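Moltmont Stable Notes: The gray mare is moving at last

In August I wrote that my friend Triin Strazds had bought an old dressage mare without trying her first. Many of you asked me how it goes with them, so I will tell.

The mare is called Wulard. She is 20 years old and she came from a small farm near Bragança, where Conceição Louro had kept her mostly for her children. She knows more than all of us at the barn together, but she had not done real work for a long time. The first weeks Triin only walked with her, in hand and then under saddle, on a long rein. I thought this was too slow. I was wrong, and I have told Triin so. 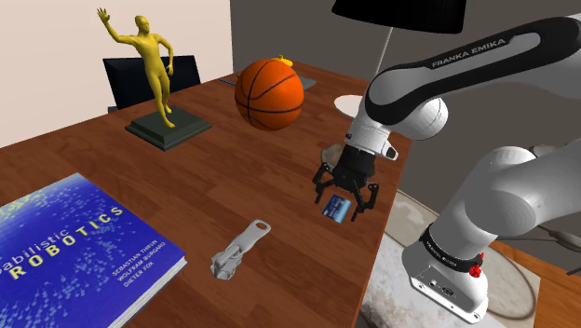 On Thursday our trainer, Rui Cordeiro, asked for a little shoulder-in on the left rein. Wulard gave four or five steps, very soft, and then she became crooked and a bit annoyed. Rui said to stop there and let her stretch. To the right she is still stiff — she was always like this, says Conceição, even when she was young.

The trot is what surprised me the most. It is not big, but it has a clear rhythm now and she carries her neck herself. Triin can sit it without holding her breath. The canter we leave for later.

They have entered a small test at Skemidico, the walk and trot one. The entry fee is low and the drive is nearly 2 hours, which Triin does not love. I will go with them to hold the mare and to braid, if she stands still for it.

I must still find a girth that does not rub her behind the elbow. If you know a good one for a round horse, please write me.

Recent posts
My first lesson on the lunge after winter
Hay nets: which knots stay closed
Visiting Conceição Louro and her ponies

We use cookies to remember your settings. Accept | Read more

© Moltmont Stable Notes | Contact | Back to top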